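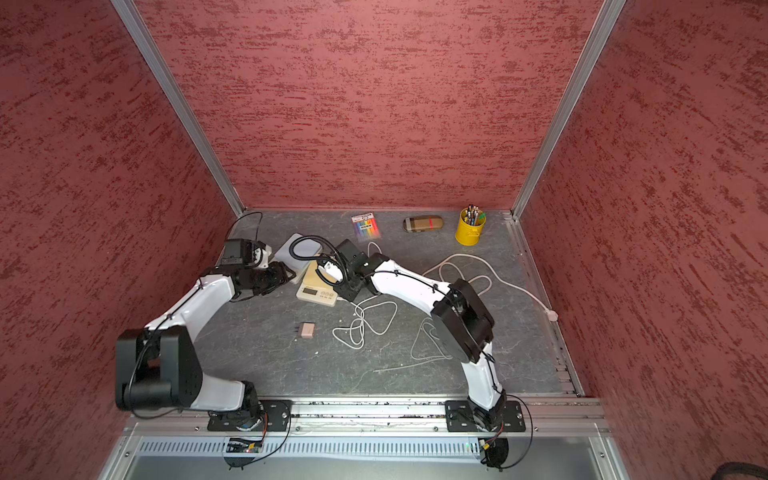
Robotics club, week two of the weighing challenge! The task sounds so easy: get a phone charger onto a kitchen scale. We're calling our setup Akau (Rodrigo Quintana named it, don't ask me).

We have 97 practice runs to go through before the Namerbridge meet in April, and I've labeled 19. Send snacks.

The adapter is tiny and the cable is the real bully — Wahyudi Sitompul wants us to practice grabbing the plug end first.

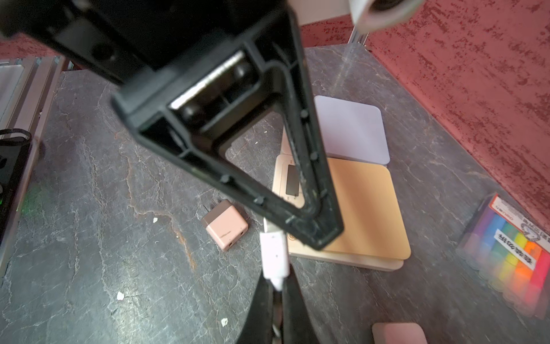
Do you have to know how to code to join?

Most of us started with zero coding, and you can pick it up by sitting next to someone who's fixing a script.

Also, the markers and the plaid glasses case stay on the table. Judges love clutter, so we practice with clutter! 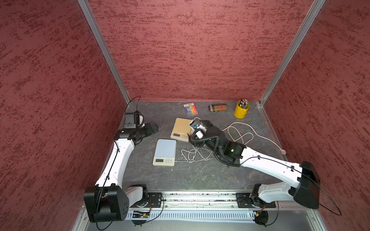
Right arm, charger in the gripper, just above the beige scale.

Back at it tomorrow after lunch — I'm bringing my own chair.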